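Is it worth paying for a "food grade" sealant on a white worktop?
Posted in Kitchens & Surfaces by Garkamstead

The shop that sold me a Lerholm table for the kitchen now says it needs a yearly coat of Vidon sealant, £61 a tin, or it will stain. Funny how this came up after I'd paid. The leaflet says up to 30 months of protection, so why yearly? It also says tomato is the worst offender. I keep a plate under the ketchup already.

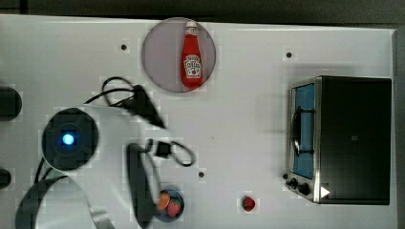 patricio_b
Depends what the top is made of, and you haven't said. Oiled wood, yes, seal it. Laminate or anything already lacquered, the stuff just sits on the surface and goes tacky. I put it on a laminate top in February and spent an evening getting it off again with washing-up liquid.

Garkamstead
The label underneath only says "white finish". Shop couldn't tell me either, which doesn't fill me with confidence.

oldgrout
Put a drop of water somewhere out of the way and leave it for 6 hours. If it's still a bead, or has dried without a mark, I'd keep my money. Wipe up spills, no bleach, no scouring pads. I don't believe most of these leaflets. Mine promised 356 wipes before "loss of sheen" and I'd love to know who stood there doing it.

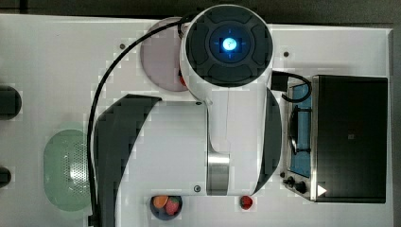
White tabletop, seen from above

Patrício
just buy the sealant, a new table costs more. worked for me

oldgrout
Worked compared with what? Did you leave half of it bare?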